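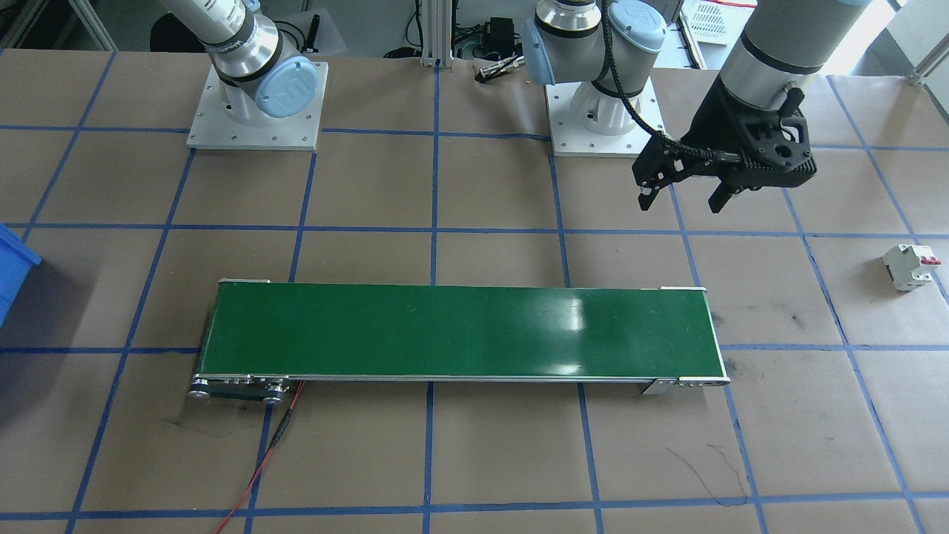 Can the paper be used on both faces?
Either face can be used. One is machine glazed and wipes off more easily; the other is rougher and takes pencil better.

Kellorier Bench Cover Paper

Kellorier Bench Cover Paper is an unbleached kraft paper supplied on rolls for covering work surfaces. It is used in framing shops, print rooms, classrooms and packing areas. The paper is uncoated and contains no wax or plastic film.

Rolls are sold in two widths, Narrow and Wide. Both fit the Skarkham wall cutter. The Wide roll also fits the Iltora floor stand, with the end plugs reversed. Cores are plain cardboard and are not returnable.

Laying the paper

Clear the surface and wipe it dry. Unroll the length needed and leave it flat for five minutes before fixing, with the curl facing down. Tape the far edge first, then pull toward you and tape the near edge. Where two sheets meet, overlap them by 3 inches and tape the full length of the seam.
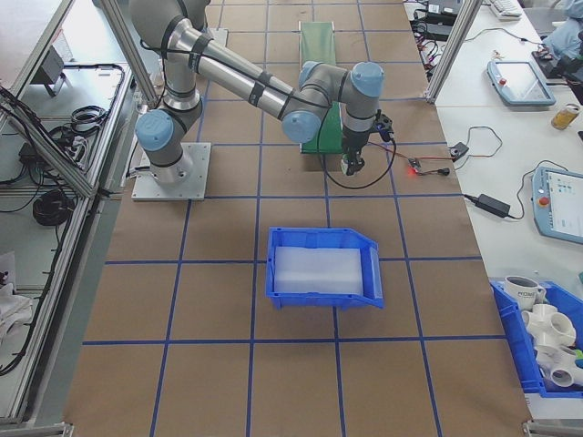 Work table with clamp-free mounting: base plate bolted to the surface.

Low-tack tape is the better choice on varnished or painted tops. Standard packing tape holds well but may lift the finish - test a corner first. The paper can be marked with pencil, ballpoint or felt tip. Heavy felt tip will bleed through one layer, so use two layers for layout work in ink.
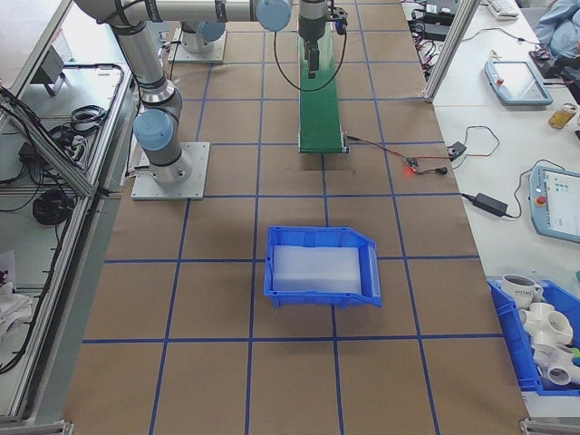 Oil and solvent stains will also pass through in time. Change the sheet when the surface fuzzes or tears. Unsoiled paper can go in ordinary paper recycling once the tape is removed.

Storage

Store rolls upright in a dry room, in the wrapper. Paper kept in a damp space will ripple along the edges when unrolled. Wide rolls should be lifted by two people.

Ordering

Single rolls ship from the Bautista warehouse. Cartons hold 8 Narrow rolls or 5 Wide rolls. Part cartons are charged at the single-roll price. Orders placed before noon leave the same working day, except in December. 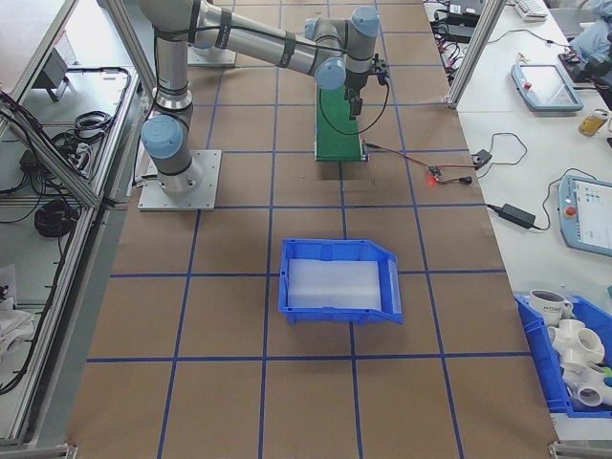
Brown kraft paper on a work table, with dark blue tape lines.

Trade accounts: Marisol Beltrán
Samples and cutter parts: Isauro Ibarra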